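Cerora Tabletop Set: Cups and Bottle
Data card and README

Maintained by the Household Objects Group at Pikovov

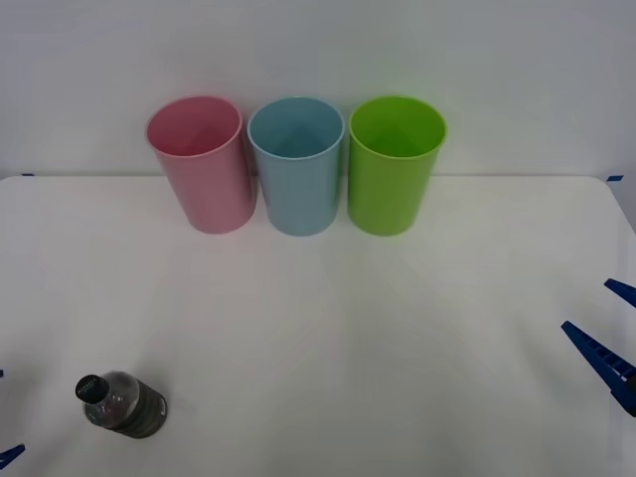 Summary

The Cerora Tabletop Set is a collection of still photographs of everyday plastic drinkware and small containers on a plain white table. It was prepared for teaching and research on how ordinary household things are named, grouped and put in order. The present card covers the part of the collection known as Cups and Bottle. Other parts have cards of their own and should be cited separately.

The set is intended for people who write or check short texts about objects: annotators, students of language, and staff who prepare materials for object-naming exercises. No specialist software is needed. Each photograph is supplied with a plain text record giving the layout name, the objects present and any remarks made by the person who checked it.

Objects

The core of the set is a group of three plastic cups in pink, light blue and lime green. They share one tapered shape, wider at the rim than at the base, with a slightly rolled rim. As the shape is the same throughout, colour is the normal means of telling the cups apart, and the records refer to them as "pink cup", "blue cup" and "green cup". Annotators should keep to these short names in the object field. Finer wording, such as "lime green" or "sky blue", may be used in the free text field.

The fourth object is a small plastic bottle with a black screw cap. There is a little white lettering around the top of the cap. The lettering is not transcribed in any record and should not be guessed at.

Stock is kept at Pikovov in a lidded crate marked Wako, on the lower shelf of the preparation room. Spare cups are held in the same crate. A cup that has become scratched or misshapen is to be withdrawn and noted in the stock book under its colour.

Layouts

The collection uses 6 named layouts. "Row at back" has the cups standing side by side near the wall, open ends up, with narrow gaps between them, in the order pink, blue, green from left to right. The bottle lies on its side towards the front of the table. "Row at front" reverses this arrangement. The remaining layouts – "nested", "spread", "upturned" and "pair and single" – are described in the layout sheet, which is distributed with the files.

Small differences within a layout are accepted. A cup may lean a little, and the gaps need not be equal. The layout name describes the general arrangement only, and users who require exact spacing should take their own measurements.

Left and right are always given as seen in the photograph. This was not the case in the first issue of the records, in which two contributors had used the view from the opposite side of the table. Fadime Bozkurt corrected the affected entries in September, and the earlier records should no longer be used.

Table and background

The table has a white top and stands against a plain white wall. Two short strips of blue tape on the back edge, one towards each end, serve as reference marks for setting out. They are part of the standard arrangement and are not to be listed as objects. Cups in the back row are placed between them.

The pale surroundings make the colours easy to name, but they also make the line between table and wall faint. Users working on the outlines of surfaces may find the material poorly suited to that purpose. Shadows on the table are soft and are left as they fall.

Contents of the distribution

The Cups and Bottle part holds 90 photographs, of which 70 are released for general use. The others are kept back for checking the work of new annotators and are available on written request. The distribution also contains the text records, the layout sheet, the naming guide and a list of changes.

Naming and checking

Each record was written by one person and read by a second. Where the two disagreed, the matter was passed to Canan Yüksel, whose decision was entered in the remarks. Most disagreements concerned the word "beside" and whether it may be used of objects that are not in the same row. The naming guide now restricts it to neighbours within a row. "Near" may be used in other cases.

The word "standing" is used of a cup resting on its base, including one that leans slightly. "Lying" is used of any object resting on its side. For the bottle, the direction of the cap is recorded where it can be made out.

Known limitations

The range of objects is narrow. All are plastic, all are small, and the cups differ from one another chiefly in colour. The set should not be taken as representative of drinkware in general. Surface finish may look different from one cup to the next, and no record makes any claim about the make of plastic.

Two records in the "nested" layout give the cups in the wrong order. They are marked in the list of changes and will be replaced in the next issue.

Terms of use and contact

The released photographs and records may be used for teaching and non-commercial research, provided that the title of the set and the name of this part are given. Copies should be passed on complete, with this card included.

Corrections should be addressed to Muammer Karaca at the Pikovov records desk, quoting the layout name and record number. Requests for the withheld material are handled by Hatice Değirmenci and are reviewed each Friday.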